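4.2 Verdeckungen im Greifraum: Was der Planer sieht und was er sich denken muss
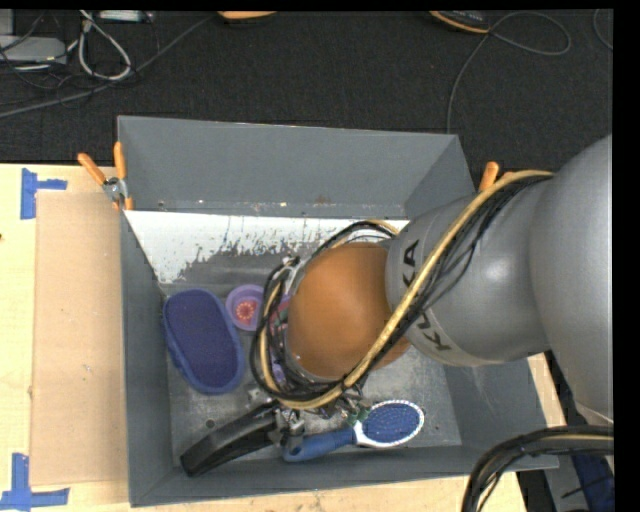 Abb. 3: Greifer über der Kiste mit gemischten Objekten. Schlauch und Kabelschlaufe hängen zwischen Kamera und Objekten.

Jetzt zu dem Teil, der mich die meisten Nerven gekostet hat. In der ersten Fassung von Cuervo, unserem Greifplaner, habe ich den Arm einfach über sein kinematisches Modell aus der Punktwolke herausgerechnet. Klingt sauber, ist es auch, solange der Arm aus starren Gliedern besteht. Nur hängen bei uns eben Schlauch und Kabel dran (siehe Abb. 3), und die stehen in keinem URDF! Für die Segmentierung war die Kabelschlaufe also ein ganz normales Objekt in der Kiste, und zwar ein sehr attraktives: hoch gelegen, scheinbar frei zugänglich, gute Kanten. Der Planer wollte sie ständig greifen.

Mein erster Reflex war eine großzügige Sperrzone um das Handgelenk. Damit verschwindet die Schlaufe, aber leider auch alles, was dahinter liegt, in Abb. 3 etwa das rosa-rötliche Teil. Von 100 Planungsanfragen kamen 29 ohne einen einzigen Greifkandidaten zurück, obwohl die Kiste alles andere als leer war.

Inzwischen läuft es anders. Femcombe, unser Wahrnehmungsmodul, führt für jedes Voxel drei Zustände: belegt, frei und verdeckt. Was zum Arm gehört, entscheidet eine gelernte Maske, die auch biegsame Teile kennt (die Trainingsdaten dafür hat Rosimeire Dantas annotiert, danke noch mal, das war im März eine echte Fleißarbeit). Alles hinter der Maske gilt als verdeckt und wird aus den letzten 8 Tiefenbildern aufgefüllt, sofern der Arm dort gerade woanders stand. Verdeckte Voxel dürfen als Ziel vorkommen, kosten aber extra. Mit dieser Änderung sank die Zahl der leeren Antworten auf 9 von 100, bei gleichen Anfragen und gleichem Startwert.

Ein Problem bleibt, und ich will es nicht kleinreden: lange, flach liegende Objekte. Das gebogene schwarze Teil in Abb. 3 reicht von der Ecke bis an den Greifer heran, und genau dort wird die Zuordnung wacklig. Mal schluckt die Maske das obere Ende, mal zerfällt das Objekt in zwei Stücke, und dann plant Cuervo fröhlich auf einen Schwerpunkt, den es so nicht gibt. Eine Glättung über die Zeit hilft ein bisschen, macht aber die Reaktion auf verrutschte Objekte träge. Den Vergleich der beiden Varianten bringe ich in Abschnitt 4.3.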